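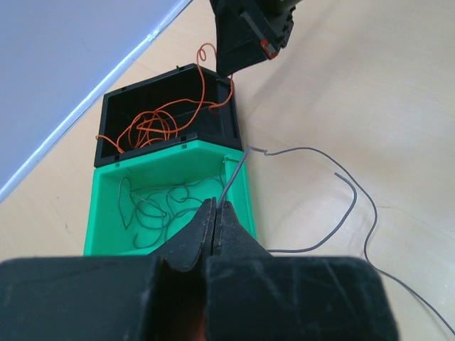 Home | News | Galleries | Open evenings | Find us | Contact

Sorting the wire, Sellthorpe workshop

Thin hook-up wire has been piling up in the Sellthorpe workshop for years. It comes out of old control panels, from the ends of reels and from the Gouveia job, which left us with 17 carrier bags of it when the Drotdale unit closed. Until this winter it all lived under the long bench. We have now gone through it colour by colour and put it in open plastic boxes, and these photographs cover the job from the first bag to the shelf. Words by Wulan Osman. Page put up March 8, 2022.

Click any photograph for a larger version.

1. The bags as they came out from under the bench. The blue one split on the way and was swept up with a dustpan.

2. First tip-out on the big table. Most of it was in one knot, with cable ties, grommets and a biscuit wrapper mixed in.

3. Jasmina Ivanov starting at the loose edge of the heap. She works from the outside and never pulls on anything that pulls back. This is slower at the beginning and a good deal quicker by the afternoon.

4. Grey and orange. These were the two colours we had most of, so they were given boxes first and the other colours waited in heaps.

5. A grey length with a kink in it. Thin wire takes a set where it has been bent sharply, and running it between finger and thumb gets most of it out. If the insulation has whitened at the bend we snip there and keep the two halves.

6. Boxes in a row, short ends together. We tried them side by side, but then everyone reached across the wrong box and orange ended up in with the grey. In a line down the table there was less of that.

7. Orange over the rim. The springy stuff does not like to lie down, and the top layer climbs out as soon as you let go. Two turns round the hand and a twist in the middle will hold it. Strands left loose tend to hook on to whatever is in the next box.

8. Short ends. Anything less than a hand's length went into a jam jar for the beginners' breadboards. Anything shorter than a finger went in the scrap tin.

9. The scrap tin, full. It goes to the metal merchant at Skusness with the rest of the copper, usually in October when there is a vanload.

10. Wulan with the cutters. Cutting a knot is allowed once two people have had a go at it.

11. Reel ends from Drotdale. The labels had mostly gone, so we sorted these by colour like everything else and tested a piece of each with the meter. One black length had a break somewhere in the middle that we never found.

12. The multicore. We stripped one piece to see what was inside and decided the rest could stay as it was. It hangs on the nail by the door and is free to anyone who wants it.

13. Two greys. They look the same under the strip light, but by the window one is slightly green. Solid core and stranded were mixed in both. We separated them by bending the ends, as the solid stays where you put it.

14. Tea. The biscuits were kept at the other end of the room this time.

15. Measuring. Jasmina laid a few coils against the rule on the bench edge and worked out some 4000 metres in all, which the rest of us think is on the high side. She has written her sums on the back of the door if you want to check them.

16. Labels. Colour, solid or stranded, and nothing else. We did start writing where each lot had come from but gave it up after the first shelf.

17. The shelf. Light colours at the top and dark ones at the bottom where there is more light from the lamp. There is a gap at the right for the purple, which was still being untangled.

Using the wire

Take what you need for a project in the workshop and cut it from the outside of the coil. If you take a whole coil, cross it off on the sheet. Please put leftovers longer than a hand back in the right box, twisted in the middle, and shorter ones in the jar. Mains flex does not belong here and has its own crate by the fire door.

We have more grey than we will ever use. Schools and clubs can have a bundle for the price of postage, or collect one on an open evening. Ask for Jasmina.

More galleries: Repainting the stores | The Drotdale clear-out | Bench vices before and after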